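Derus Tidy-Up: simulated two-arm chore episodes

Data card, last updated May 10, 2022
Maintainer: Maribeth Cruzado
Contact: use the Pirnwood issue tracker

Summary

Derus Tidy-Up is a set of 1672 simulated episodes in which a two-armed robot picks small items off bedroom furniture. We put it together to get a plain answer to a plain question: can a current policy clear a dresser or a table without a person stepping in? On our runs the answer is sometimes. Of the 1672 episodes, 792 are marked as successes.

Rooms and objects

All rooms are rendered. Furniture colours and wall pictures are fixed within a room. Head views are stored as rendered, with the tilt left in, and parts of the robot's own body often fill the lower part of the view.
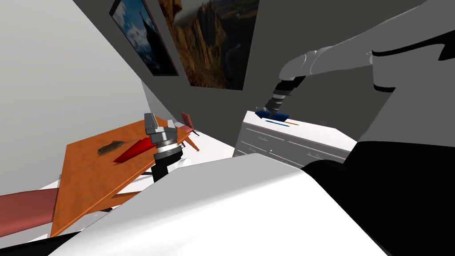
Small flat items are the hard part. Pens and pencils lie nearly flush with the surface, so a gripper that comes in a little high closes on nothing, and one that comes in low pushes against the furniture. Most failed episodes end in one of those two ways. Bulkier items do better, though we don't publish a per-object breakdown in this version.

Camera views

Each episode has a head view and a wrist view. The wrist view is the more useful one for judging finger placement, but objects overlap badly in it once the hand gets close.

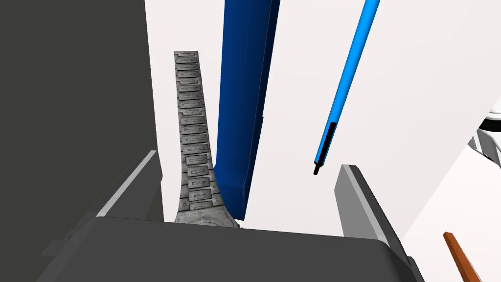
Kadel wrote on the tracker that a success rate under half is no use to anyone wanting their house cleaned, and asked whether the score should count time as well, as a person clears a dresser in seconds. We agree about the time. Episode length is in the metadata, and anyone can set their own cutoff. The default limit is around 30 seconds of simulated time.

Known problems

The arms rarely work together. The policy tends to move one and park the other, even with items on both the table and the dresser. Contact friction is set too high in the older rooms. Labels were checked by one person only.

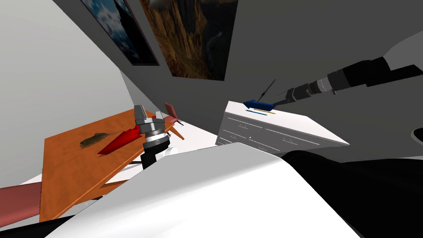
Head view, Derus Tidy-Up: one gripper over the table, the other arm near the blue item on the dresser.

Intended use

Training and comparing grasping policies in simulation. Please don't quote these numbers as evidence of how a real robot would behave in someone's home. We haven't tried any of this on hardware.

Changes

A second set of rooms, built by Aquino, is planned for August. It will have lower friction values and a second labeller.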